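Handheld gripper budget for a small lab: spares vs. second unit

Home | Forum | Equipment and purchasing
4 people following · 8 replies

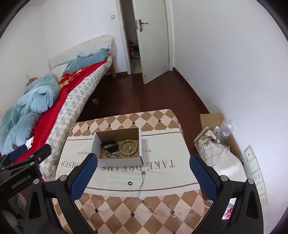
Jewelry box task, blue pads fitted.

tikar_bench
Planning the next purchase round for handheld grippers. We log household pick tasks: chains, beads, watches, bedding. Current thinking is one more complete unit plus a set of finger pads. Total available is enough for two units with no spares, or one unit with plenty. Deadline for the request is March 2026. Which line would you cut?

lowtorque
Cut the second unit. For thin chain your limiting part is the pad surface. Textured pads lose their edge and the fine links start sliding. I would order 10 pairs and log hours per pair before asking for anything larger.

Vesow_ops
Disagree. With one unit, any fault stops all collection. We lost 22 working days waiting on a finger joint in January. Operator pay kept running the whole time, and it came to more than the unit we had declined to buy.

lowtorque
That is an argument for a spare joint. Did you price one?

Vesow_ops
Yes. The supplier would not sell joints separately at our volume, only the full finger assembly. Lead time was the same as for a complete unit.

mm_per_count
Check the object list before deciding. In the OP's picture there is a bead bracelet, a heavy link chain, a lighter chain in a tangle on top of the beads, and a necklace hanging over the edge of the ottoman. Those are four different grasp problems. The watch is the easy one. If most of your tasks look like this, pads are consumables and belong in the operating budget, separate from capital. Ours are booked that way and nobody in purchasing has objected.

tikar_bench
Most of them do. Last quarter's plan was 32 task types, and more than half involve something thinner than a pencil. I had not considered moving the pads to operating. That frees almost enough for the second unit.

samplerate
Budget for storage too. Two units running in parallel doubles the upload, and people forget drives and the dock. Tam quoted us a bundle with both, but the drives were slower than the ones we buy separately. Ask for the dock alone.

lowtorque
Still not convinced on parallel units. Do you have two trained operators? If not, the second one sits on a shelf as a very expensive spare.

tikar_bench
One trained, one starting after the Sirnham install is finished. Revised request: one unit on capital, pads on operating, dock quoted separately. I will ask for a price on finger assemblies regardless and post the lead time when I have it.

3 shares · 8 comments

We use cookies to keep you signed in and to count visits. Accept | Settings

Contact the moderators – Back to top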